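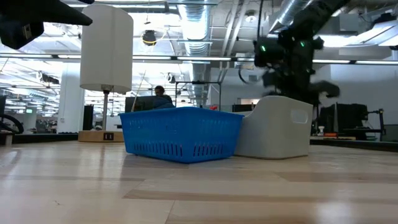 Hunden Tidy-Up, read me first

Hello, and thank you for stopping by! Hunden is our modest attempt at finding out whether a pair of robot arms can be trusted with the odds and ends that pile up on a table at home. There are 2,498 recordings, of which 2,385 are sorted and the rest still want a second look (bear with us).

Chargers and adapters are the part I fret over most, what with the prongs. 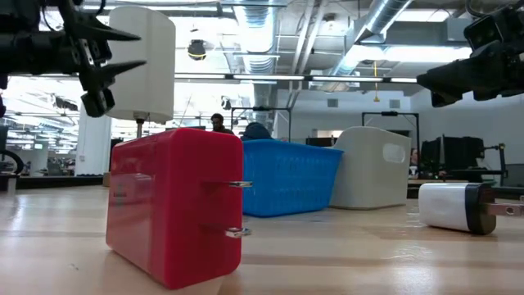 Can it do the chore yet?

Now and then, and slowly. Of 100 trials in May, 87 ended with everything put away, though a person would have finished and had the kettle on.

Questions to Adhiambo Nzioka, Jollthorpe. Last updated 26/06/2025.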